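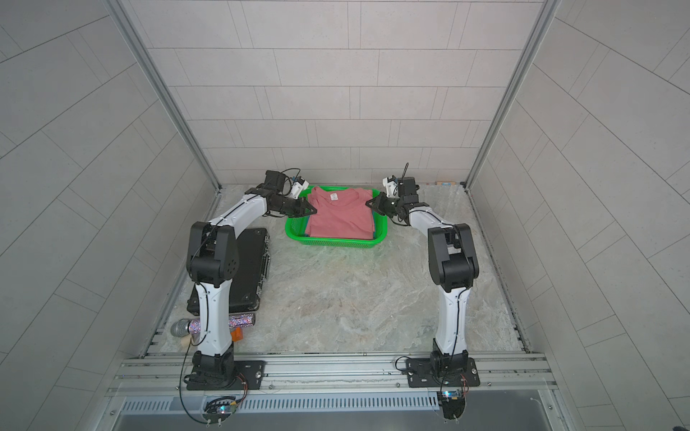

The Grumurex folding pair at the laundry basket, with a pink T-shirt on top of the pile.

I have written a good many laundry tips over the years (how to hang a jumper, what to do about tea towels), so when readers started asking whether one of these folding kits was worth the money, I thought I had better find out properly. The Grumurex comes from a small firm called Lolier, and you can either buy it outright or have it on the monthly plan, which in Wanley includes a fitting visit and a second one in January to check the bolts. I went for the plan, being a cautious sort.

First, the practical bits. You need a flat surface at a comfortable height and good light overhead, with no deep shadows where the shirts are going to lie. The arms are fixed to a rail along the front, so you do your loading and unloading over the top of them, and I would ask for the rail to be set as low as your back will allow. Keep a hand's width clear behind the basket as well. Mine was pushed hard up against something on the first evening and I spent a silly amount of time wondering why the settings page kept grumbling at me.

Now, the basket. Lolier will sell you their own, but any light plastic one with low sides will do nicely, and a strong plain colour is best, quite different from your clothes if you can manage it. Don't fill it to the brim! A few shirts at a time is plenty, dropped in loosely with the collars somewhere near the top.

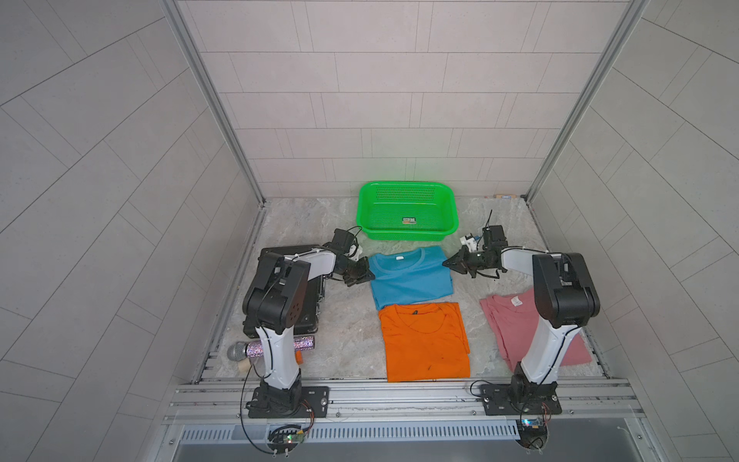 My own rule is to start with T-shirts and stay with T-shirts until you know the thing's ways. Short sleeves, medium weight cotton, nothing with sequins or a hood. The handbook lists 140 garments under its "suitable" heading, though once you take out all the different sorts of T-shirt it is a rather shorter list than it sounds. Button-up shirts are in there, and I would leave them out and do them by hand with the radio on, as I always have.

Do shake everything out before it goes in the basket, and turn the sleeves the right way round. I know that sounds like doing half the job yourself, but it is the same advice I would give a teenager, and it pays off just as well. Empty the pockets too, if there are any. 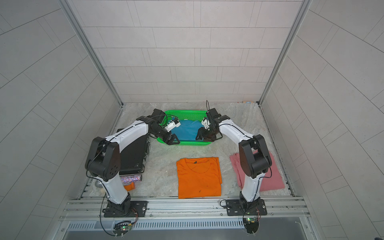 Both grippers in the basket with something blue, and the orange T-shirt laid flat in front.

Marks and stains are worth a look while you are at it. It is very easy to let a machine handle things you haven't looked over yourself, and then a smudge gets put away in a drawer and is twice the trouble by spring. I keep a bar of stain soap on the windowsill beside mine and give each shirt a glance as I drop it in. Anything doubtful goes back to the wash pile.

Softer things want more care. For fine knits I would go down to the gentlest grip setting (it is under Fabrics, then Delicate, and you have to scroll a fair way) and take the garment out at once if you see it stretching. Rolled hems seem to me the bit to watch.
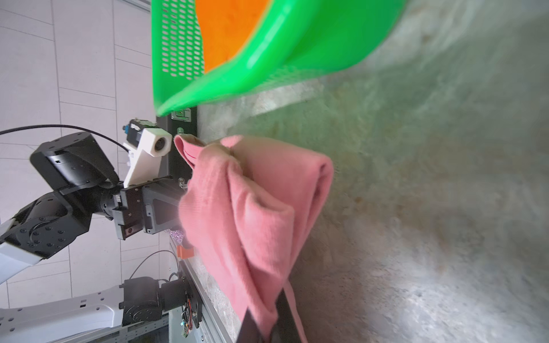
Wipe the gripper fingers over with a barely damp cloth once a week, with the power off, and look for fluff in the corners. The small cameras on the wrists want a dry lens cloth and nothing else, please, no glass spray. Check that the cables still have a bit of slack in them while you are there. Keep the vents along the front dusted too; an old soft paintbrush is perfect for the slots.

As for the price, the full kit is £2,408, and a replacement set of fingers was quoted to me at £300, which made me sit down. There is a rival from Yeon at around £673 which has only the one arm and is really meant for towels and flannels. If most of your washing is towels I would look at that first. For a household that gets through T-shirts by the armful, or anyone whose hands are sore by the end of a basket, the Grumurex plan is a kinder way to try it, as you can send the whole lot back after the first month.

One last thing, ask for the printed handbook when you order. It is free, but it only comes if you tick the box, and the large print version is much the nicer of the two.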